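Lesura 15 trade-in: your questions

Is the free phone really free?
No. You hand over a working phone and sign up for 24 months, and the credit shows up on your bill a little at a time. Leave early and the rest of it is gone.

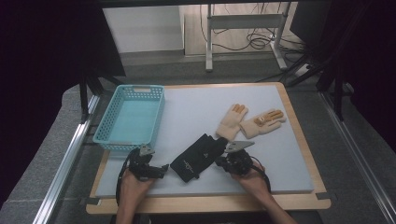 Posted 11/20/18 | Domnica Moldovan, phones and carriers

Does Hamada's "all-day battery" claim hold up?
I'd wait. The company says 124 hours of music playback, with the screen off, and who uses a phone like that? It hasn't given a number for video or maps.

Will stores have any on launch day?
Cuddale says yes. It said the same last February, and plenty of people went home with a rain check.

Should I pay for the protection plan?
Read the part on cracked screens first — there's a fee every time you file, on top of the monthly charge. I skipped it.

Can I keep my old case?
Only if you like a covered camera. The lens has moved.

We use cookies to remember your settings. Accept | Manage

Contact us | © 2018 Stoltosthorpe Media | Back to top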